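Cisach Word List: Read Me

Cisach is a list of household and kitchen words collected in two towns, Varnstead and Hjaltested. It has 647 entries. Each entry gives the local word, the standard word, a short meaning in English and the town where it was written down.

What is in the folder

words.csv is the main list, one entry per line, in UTF-8.
sources.csv says which notebook each entry comes from.
notes.txt has spelling remarks. Please read it before you sort the list, as the letter order is not the English one.

How the words were collected

We used 12 notebooks, written by hand in both towns. Two readers typed every page separately, and then the two versions were compared. Where the readers did not agree, the column "check" has the value 1. These entries should be used with care.

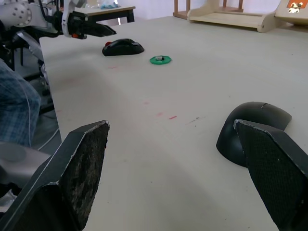
Verbs are given in the form in which they stand in the notebook, so the same verb may appear two times with different endings. We did not join such entries. Plural nouns were kept plural.

Known problems

Words for bread and baking are too many compared with the rest. Hjaltested has fewer entries than Varnstead. In 5 entries the meaning is missing and the field is empty.

Older versions used the name Gronbridge for the list. The entry numbers are the same, but the column "town" was added later.

Use

You may copy and change the list for study and teaching. Please name Cisach as the source. Corrections are welcome, if possible with the entry number and the notebook page.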